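Keeping the limescale down: what we learned from the Dralham hard water trial

Last updated: 2024-02-07
6 min read

Residents in Dralham and Tivbridge have been living with very hard water for as long as there have been mains in the valley. Most of the questions that come in to this newsletter in winter are about boilers, but hard water comes a close second, and the two are connected. A kettle with scale on the element takes longer to boil. The same goes for an immersion heater, and that costs a good deal more to run than a kettle.

In August we asked households on the Yimer estate to keep a simple record of how they dealt with scale in the kitchen and bathroom. We sent out 146 forms and got 98 back, a better return than we expected over the school holidays. The forms asked what people cleaned, what they used, how often they did it and whether they had a softener fitted. What follows is drawn from those forms and from the calls we have taken at the office.

Softeners first. Of the 98 households, 33 had one. Most were the block salt kind that sits under the sink. People who had them were mostly pleased, though several said they had let the salt run out and only noticed when the shower screen went cloudy again. If you have a block salt unit, check it on the same day each month. Both blocks need to be in place and neither should be down to a sliver. Tablet salt units hold more and can be left longer, but the salt can form a crust near the top with a gap underneath, so give it a prod with a broom handle when you look in.

A softened supply should not go to every tap. The usual arrangement is to leave the cold tap in the kitchen on the hard main for drinking and cooking. If you have moved into a house with a softener and are not sure how it was plumbed, a cheap test strip at each tap will tell you in a minute. Anyone in the house on a low-salt diet, or making up baby formula, should use the unsoftened tap.

Kettles. Citric acid powder was the favourite on the forms, ahead of white vinegar, mainly because of the smell. A tablespoon or two in a full kettle, brought to the boil, switched off and left for twenty minutes, will shift ordinary scale. Keep your face away from the lid when you add the powder, as it can fizz. Rinse it twice and boil one kettle of plain water to throw away before making tea. For heavy scale, do it again the next day. Do not scrape at the base with a knife.

Taps and shower heads. Unscrew the shower head if you can and leave it in a bowl of warm water and citric acid for an hour. If it does not come off, tie a food bag of the same mixture round it. Go more carefully with coloured or plated finishes. Gold, brass and matt black taps can be marked by acid of any kind, including lemon juice, and several people had found this out on new bathrooms. For those, a soft cloth and warm soapy water every day or two will stop scale building up in the first place.

Tiles and stone. Glazed ceramic will stand a weak acid cleaner if it is rinsed off promptly. Marble, limestone and travertine will not. The acid that dissolves limescale also dissolves the stone, which is much the same stuff, and it leaves a dull patch that has to be polished out by a specialist. Many tiles that look like marble are printed porcelain and perfectly safe, but if you do not know what you have, try a drop of vinegar on an offcut or on a spot behind the toilet. If it fizzes or goes dull, treat it as stone and use a pH neutral cleaner. Grout is a separate matter. Cement grout is slowly eaten away by acid, so wet the wall with plain water before you start and rinse well afterwards.

The advice that came up on more forms than any other was to dry things. Scale is what is left when hard water evaporates. A squeegee over the screen and a dry cloth round the taps takes less than a minute after a shower, and it does more than any spray we have tried. Open baskets and racks are better than solid shelves for the same reason – water runs through and does not sit round the bottom of bottles. Take everything off once a fortnight and wipe the wires down.

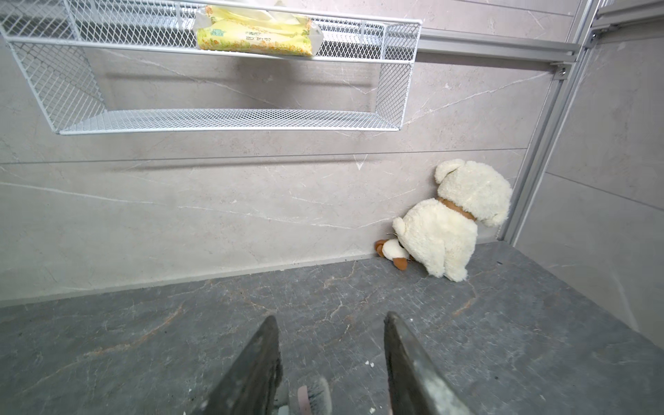 One reader in Tivbridge says she gave up on sprays altogether two winters ago and now wipes the taps with an old flannel each night. In her view we make too much of citric acid, "when all most people need is a dry cloth and to get the drips fixed". She also asks us to remind everyone that a dripping tap will scale up faster than one in constant use, and that a new washer costs next to nothing.

We would agree on the drips. A tap that leaves a white or green streak in the basin needs a washer or a cartridge, and cleaning off the streak will only buy you a few days.

Mixing products is the one thing we would ask people never to do. Acid descalers and bleach give off chlorine gas when they meet, and that includes bleach left in a toilet bowl from the night before. Flush first, open the window, and use one product at a time.

Washing machines and dishwashers have their own settings for hard water, and a surprising number are left as they came from the factory. In a dishwasher, look in the manual for the hardness setting and turn it up to match your postcode. Your water company will give the figure on its website. All-in-one tablets do not always contain enough salt for our area, so keep the salt compartment filled as well.

The Umix refill shop in Dralham sells citric acid loose by weight if you bring a dry tub with a lid. Label it clearly and keep it out of reach of children.

This item went out in print to 2,441 homes. Forms for the spring round will be at the Yimer office and at the library in Tivbridge, and they can be handed back at either.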